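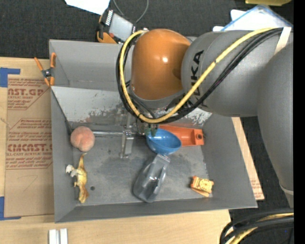
The case of the butter-fingered gripper

News > Workshop floor > Nindby bin picking

We have found it! Those of you who passed through the Estcombe workshop last month will have heard the thud (and possibly the groan that followed it). The Nindby arm had started letting go of things on the way up, with no warning and no error on the screen, and for nearly a month we had no idea why.

A quick catch-up for newer readers. Nindby is our bin picking project: the big KUKA arm reaches into a grey metal bin, picks out whatever it fancies and puts it down somewhere else. The contents are a deliberately awkward bunch. There's a smooth blue bowl that likes to tip over, a toy dinosaur with a thin pointed yellow end, an orange-red tray, a peach, and the dreaded clear plastic packaging that you can see the bin floor straight through. We love a difficult object here, so when the drops began, everybody blamed the objects.

Pieter De Bruijn was sure it was the packaging. Clear, shiny, bendy, a nightmare for any camera, and it had been in the bin on the first bad run. So out it came, and the very next drop was the peach. Then Fenna Van Wijk went through the gripper itself, fingertips and all, cleaned everything, checked the fingers closed square, and got a beautiful afternoon of picks out of it. We had cake. The following morning it dropped the bowl from well above the rim.

What cracked it was the log. Fenna had all 1,874 picks from the bad spell in a spreadsheet and had been sorting them by object, which told her very little. Teun Maes suggested sorting by wrist angle instead, and there they were, a lovely tight cluster, nearly every drop with the wrist wound round to the same side and the arm reaching low towards the left wall of the bin. The objects had nothing to do with it. The peach and the dinosaur just happen to end up over there a lot!

Anyone who has stood next to the arm will know how the cables run: yellow and black together, down from the strap on the grey part of the arm and round in a big loop past the orange joint cover. It's a generous loop and looks as if it has slack to spare. In that one pose it hadn't. The black bundle was being pulled tight where the strap holds it, and inside one of those cables a conductor had broken. The outside was perfect, not a mark on it. Straighten the wrist and the broken ends touched again, so every time we stopped to test the gripper in its home position it passed with flying colours.

The cable in question carries the signal that tells the gripper to stay shut. Lose it for a blink and the fingers relax, get it back and they carry on as though nothing had happened, with the controller none the wiser. Jordan Horrocks, who looks after safety for us, was much less amused than the rest of us about that, and quite right too. A dropped toy is a thud. We have heavier parts coming in December for the Ustico trials and a gripper that opens when it loses a signal is the wrong sort of gripper.

So two things have changed. De Smet made us a new cable, rated for constant bending, and we've given it more length between the strap and the wrist. And the gripper now holds on if the signal goes, stops the arm and puts up a great big message. Jordan tested it by pulling the plug with the bowl in mid-air, and it hung there for as long as we cared to stand and look at it. Very satisfying!

Since the repair we have run 2,499 picks with no unexplained drops. It still fumbles the clear packaging now and again, but those are ordinary missed grasps and the log shows them for what they are.

If you run an arm with a hanging cable loop, do try this: drive it slowly to the furthest corner you use, turn the wrist to both ends of its range, and watch the strap. Stay outside the guard while it moves. Fenna is happy to share her spreadsheet with any group that wants it, and Eusebio Tello has the part number for the cable.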